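Brirnville Rovers Supporters Board > Club Matters > New ground at Tellbridge

Thread: Anyone else buzzing after the Tellbridge open evening?

greenbank_end
Posted 2/2/22
Just home from the open evening and I had to get this down before I forget half of it. I went in a proper grump, expecting a slide show and a cup of bad tea, and came out wanting to help lay the turf myself. The plan is for covered standing behind the north goal, seats down one side, and the clubrooms turned to face the pitch so you can watch the second half through the window if it's bucketing down. They've kept the slope on the far side for the families with rugs!

The bit that got me was the terrace. Thirteen steps, right the way along, roof over the lot. Imagine the noise in there for the Riltby derby. At the old place it all just drifts off towards the railway.

Parking is still a mess, 120 spots and no word on where the overflow goes. But I'll park in the next suburb and walk if I have to.

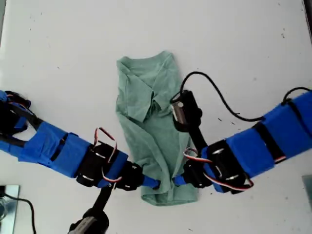

Oh, and the coaching staff stayed behind for questions, which I thought was decent of them with a match coming up. Plenty of talk about why we've gone to short corners this season. The idea is to drag their big lad out of the six-yard box and then hit the space he's left. I've been moaning about short corners since I was a kid and I came away half convinced. Who else was there?

oldmate_leftback
I was there, three rows back, and yes, it was a good night. Loved the terrace. Loved the window. I'm not as sold as you on the move itself though. The old ground is a ten-minute walk from the station and Tellbridge is a bus and a prayer. We get a lot of older members who come by train, and I didn't hear a word about them until somebody asked from the floor.

greenbank_end
Fair point, and the answer was pretty thin. "Talking to the bus company" can mean anything. I still reckon people will come if the footy's good and there's a roof.

riltby_exile
Riltby supporter in peace (married in, long story). We went through all this when we moved. First season was magic, everybody wanted a look. Second season the crowd settled back to what it always was, only now we had a bigger power bill. Lights are the thing to ask about. Ask what colour of bulb if you have to, just get somebody talking about lights.

Your short corners are rubbish by the way and I hope you never stop.

cornerflag_kel
Can I be the one to stick up for the short corners? I went back through my notebook for the season so far. Eighteen short corners, three goals. Doesn't sound like much until you put it beside what we were getting from lumping it onto the keeper's head, and I can't remember the last one of those that went in. The near-post runner is doing something different every week as well. I find it really exciting to watch, you can see them working it out in front of you.

oldmate_leftback
Three from eighteen, and how many of the other fifteen ended with us chasing back towards our own goal? I remember at least two where the ball was pinched off the taker's toe and the whole back line was up in their box. Against a quick side that's going to cost us.

cornerflag_kel
I didn't write those down. I will from now on! Good shout.

kuipers_cup_dreamer
Great thread. Everyone's forgotten the Kuipers Cup draw though. If we get a home tie in March it could be the last cup match at the old ground, and I want it done properly. Flags, the drum, the old songs, all of it.

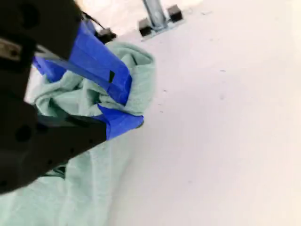
Now for the squad, which is where I'd spend the money before a single step gets poured at Tellbridge. We've got one fit centre half and a teenager, and the teenager is brilliant but he gets caught under the high ball every time. What I'd love is for him to grab hold of a striker early in the match (legally, ref, legally) the way that gripper has hold of the pale green towel, squeezed between two blue pads and going nowhere. Instead he stands off and gives them a free jump. It's coachable. He's quick, he can pass off both feet, and he doesn't sulk when he makes a mistake. Get an experienced head next to him for the rest of the season and I reckon we'd stop leaking goals late on.

greenbank_end
Squeezed between two blue pads is how I felt on the train home from Riltby last year. Agree on the kid. He's my favourite player to watch at the moment, mistakes and all.

riltby_exile
We'd have him tomorrow.

oldmate_leftback
You can't have him.

On the cup tie, I'm in. I'll bring the drum if the skin holds up, it's got more tape than skin on it these days. Still want an answer about the buses. I'm going to write to the club and I'll post whatever comes back on here, and if anyone wants to add a question about the lights or the parking, stick it below and I'll put it in the same letter.

cornerflag_kel
Please ask if there'll be somewhere to lean on the terrace. Rails every few steps would do it. My knees aren't what they were.

kuipers_cup_dreamer
And whether the drum's allowed under the roof!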